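Why Can You See Yourself in a Window?

Light travels in straight lines until it meets something. What happens next depends on the material. Some light may pass through, some may be soaked up, and some may bounce back. The light that bounces back is called a reflection.

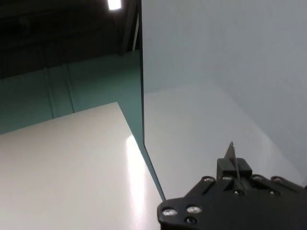
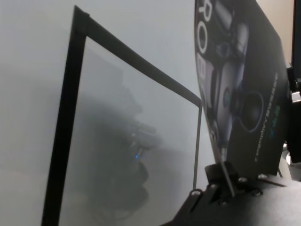

Clear panes and shiny surfaces both reflect light.

Smooth and rough surfaces

A smooth surface sends light back in an orderly way. Rays that arrive side by side leave side by side. If the surface is smooth enough, your eye receives a picture of whatever the light came from. A rough surface, such as paper, scatters the rays in many directions. The light still comes back, but the picture is lost.

Glare is a strong reflection of a bright source, such as a lamp or the Sun. It can hide what is printed on a glossy page. Tilting the page sends the glare somewhere else.

Why windows change at night

Ordinary window glass lets most light through and reflects a small part. Suppose 200 rays hit a pane. Most go straight on, and only a few return.

During the day, so much light comes in from outside that it drowns out the weak reflection. After dark, little light comes in. The reflection is no fainter or stronger than before, but now it has no competition.

Try it

You need a window, a lamp and a dark evening.

1. At 7 p.m. or later in winter, turn on the lamp and stand facing the window.
2. Look for your reflection.
3. Turn off the lamp and wait 41 seconds.
4. Look again. What can you see outside?

Words to know

Ray: a straight path of light.
Transparent: letting light through clearly.
Scatter: to send off in many directions.

Next page: Shadows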